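Room notebook, Taltbridge
Friday, January

Table day. I'd been putting it off since the Sezer order got unpacked on it, and wrappers have a way of breeding. Plan was to get the trash off, wipe the top down, and then start on the finish test I keep promising everybody.

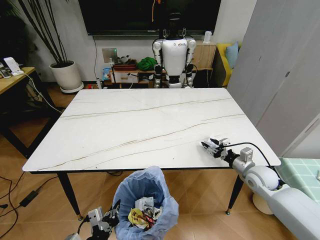
The Besitz top is a pain to clean properly, I'll say that first. Anything pale just vanishes on it. The thin brown-gold veins help a bit – I've started wiping along them, on the diagonal, and I miss a lot less that way. Cleaner is the Plultley stuff, 12 ml to the bottle. I tried it stronger and got smears!

Bin stays right up against the table from now on, please. Walking scraps across the room is how they end up on the floor.
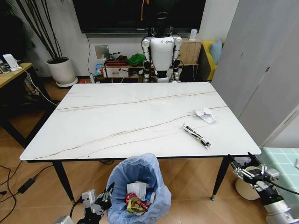

And check packaging before you toss it. I nearly lost a part from bag 417 last time (my own fault, I was hurrying to lunch), so now I give everything a squeeze first – silly but it works.

Still to do:
– polish with the 4000 pad, small patch only
– tidy the cables under the table
– order more blue liners

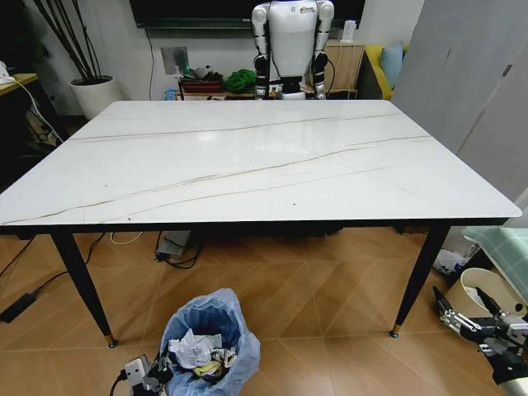

Finish test, next session

Start at the window end, two passes, let it sit up to an hour. Somebody please bring back the good cloths.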